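4.2 Why shirts are harder than towels

I went into this part of the study thinking towels would be our problem. They're big, they're heavy, and half the households in our sample owned far too many of them. But when Ona Šimkus and I sat down with the folding diaries in March, towels hardly came up at all. People grumbled about tops. T-shirts, sleepshirts, anything with sleeves and a neck, and above all anything that had come out of the wash in a lump.

The diaries covered 59 households and gave us 830 separate entries, each one a short note on a single item (what it was, how it was folded, how the person felt about it). I'd expected grumpy one-liners, and we did get plenty, but we also got some lovely long rambles. One woman wrote most of a page about a sleepshirt she folds differently depending on whether her sister is visiting!

What struck me most was how much of the writing was about the bit before the fold. Veronika Bakos, who coded the entries with us, started calling this stage "finding the shirt", and the name stuck. You've got a heap of cloth, you need a corner or a hem or a collar, and until you have one there's nothing to fold. Of the 40 entries we picked for close reading, 11 never got as far as describing a fold. They were all finding, with a bit of shaking and swearing.

We'd asked people to tell us which part they took hold of first, and the answers fell into two camps. The hem people like a long straight edge they can run their fingers along. The shoulder people go for the top of the garment and let the rest hang. (I'm a shoulder person myself, and I should admit I coded their entries with a certain warmth.) Both camps agreed on one thing, though: a pinch in the middle of the fabric gets you a peak and a lot of creases, and you still have to go looking for an edge afterwards.

Cotton came in for special complaint. It keeps its wrinkles, so smoothing a shirt sideways on the table leaves faint lines even when it looks flat enough to fold. Several diarists wrote about pulling one end to stretch the thing out and finding that the cloth narrowed where they held it and stayed in a clump further along.

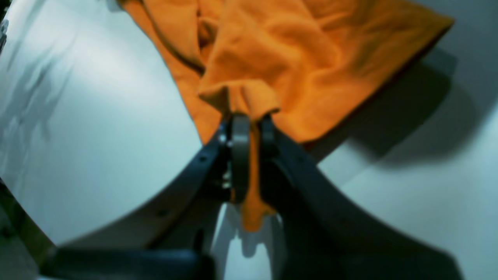
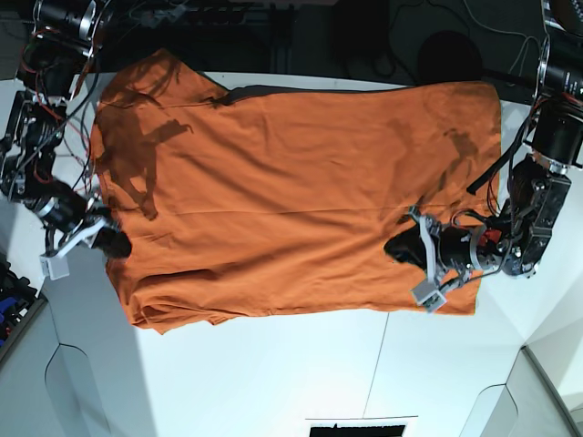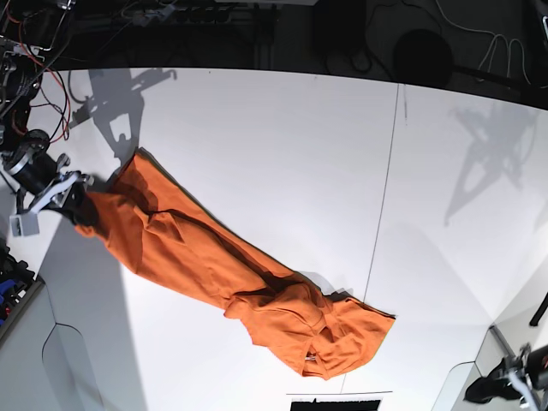 Figure 7. Orange cloth on a white tabletop.

Going back to the diaries, the question we kept arguing over was whether "flat" means the same thing to everyone. It plainly doesn't. For some households flat meant no lumps at all, sleeves out, collar squared. For others it meant flat enough to shut the drawer on. Ona wanted to score this on a scale, and I talked her out of it, partly as I couldn't see how we'd do it from written notes and partly because the diarists' own words were so much better. "Calm" was my favourite. Two people used it, separately, about a shirt that was ready to fold.

We do have to be careful here. The diaries are what people chose to write down, and a shirt that gave no trouble probably got a shorter note or none. Section 4.3 looks at the drawers themselves, where the tidy folders and the stuffers turned out to be rather closer together than their diaries had led us to expect.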